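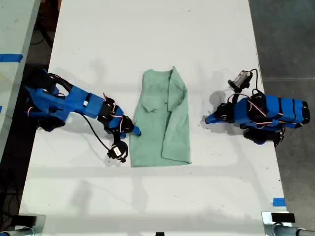

Most shirts get thrown away two washes too early, she tells me before I've even got my coat off, and it's nearly always over a collar. I've come to Ciltden to talk about mending, and I'm wearing a jumper with a hole in the elbow, so I sit down with my arm tucked in and hope for the best.

She has run Sadowski, her repair business, for 12 years. It started in Flisteck in the back half of a shoe shop, with one second-hand Hultaner sewing machine that she still won't let anyone else thread. 'It jams if you look at it wrong,' she says. 'I've learned how to look at it.'

I ask what people bring in. Zips, mainly. Coats with the lining gone under the arms, school trousers, and then in December an absolute flood of party dresses that fitted last year. Last year's book – she keeps a proper paper one – shows 3,070 jobs, and she reckons a good half of them could have been done at home by anyone with a needle and a bit of patience.

Isn't that a bit worrying for business? She laughs at me. 'If you can sew on your own buttons, brilliant! Then I can get on with the coats. I love a coat.'

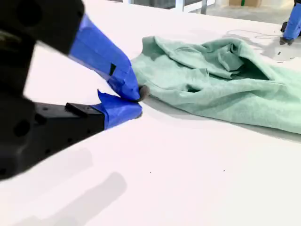

Blue painter's tape over a white tabletop.

We get on to washing, which I'd planned to skip, but she has strong feelings and I'm glad I let her go on (I've changed my whole routine since). Turn things inside out. Do the zips up first. Use less powder than the packet says, and stop washing jeans every time you wear them. 'People scrub the life out of their clothes and then blame the shop that sold them,' she says.

She's no snob about cheap clothes either, and I'd expected her to be. Her own favourite cardigan came from a market stall and has had new cuffs twice. 'It's more cuff than cardigan now. I don't care. It's warm.'

By this point I've forgotten about my elbow and I'm waving my arms about, and of course she spots it. Out comes the darning wool, in mustard, on a navy jumper. I say it won't match and she says good. 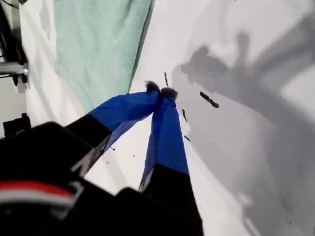

It took her 12 minutes, talking the whole time, mostly about moths – cedar balls are a waste of money in her view, and a couple of weeks in the freezer is the thing for woollens. She charged me for the darn, too, and quite right. I've worn the jumper nearly every day since, and I've started on my own socks, very badly, with the wrong wool.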